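Re: [handheld-practice] Draft section 4, shared work areas, comments due Wednesday
From: Dredance working group, secretariat
To: handheld-practice list

Members are thanked for the comments received on section 4 of the draft good practice guide. The message from the Munteanu site is quoted in part, followed by the position of the secretariat.

> Section 4.2 requires that "each operator shall work in a separate marked
> area." We do not think this can be met in kitchens or utility rooms. Our
> operators share one room of ordinary size and are asked to open appliance
> doors, load shelves and clear counters. If the clause stands as written,
> we would have to schedule one operator at a time, and of the 415 sessions
> we planned for July, 57 could be held.
>
> We would also like to know whether the cable rule in 4.5 covers cables
> that are lying on a counter and are not in use.

On the first point, the secretariat accepts that the wording is too strict. The intent of 4.2 was to prevent two operators from reaching into the same appliance or cabinet, and to keep the swing of a door clear of persons who are watching their own gripper. A separate room or marked floor area is one way to achieve this. It is not the only way, and the guide should not require it where the room is small.

The following text is proposed in place of 4.2:

4.2.1 Where two or more operators work in one room, one operator shall be named as lead for each appliance before the session begins.
4.2.2 An operator other than the lead shall not reach past an open door until the lead has given a spoken go-ahead.
4.2.3 Operators shall keep a clear space of 80 cm between grippers, except during a task that is written for two grippers at one station.
4.2.4 Doors shall be closed at the end of each task unless the task sheet states otherwise.

The exception in 4.2.3 was requested by Sumow and by Huller. Both sites run tasks at a single appliance, and both pointed out that a fixed distance would rule them out entirely. 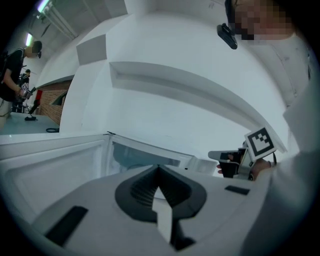 Fig. 4-1. Handheld grippers in a shared room, two of them at an open appliance door.

Work of the kind in Fig. 4-1 would fall under the exception, provided that the task sheet names both grippers. The operator on the far side of the pillar would be treated as a separate station under 4.2.1. Sites are asked to consider whether a pillar or similar obstruction calls for a further clause, as a spoken go-ahead may not carry well between the two sides.

On the second point, 4.5 is meant to apply to all cables within reach of a station, in use or not. A coiled cable near the front of a counter, as in the same figure, is covered. The present wording refers only to "connected cables" and will be corrected to read "any cable." Sites may keep a coiled cable on a counter if it is placed against the back wall.

One further matter was raised outside the list. Marker plates on grippers should be checked for damage before each session and replaced if any corner is lifted or scratched. This is already stated in 6.1, and the secretariat does not propose to repeat it in section 4.

A total of 69 comments on the full draft remain open. Those touching on section 4 will be closed together once the new text is agreed. Sites that object to 4.2.3 are asked to propose a distance and to state the type of room in which it would apply.

Replies should be sent to the list and not to the secretariat alone, with the clause number in the subject line.

Secretariat, Dredance working group on handheld collection practice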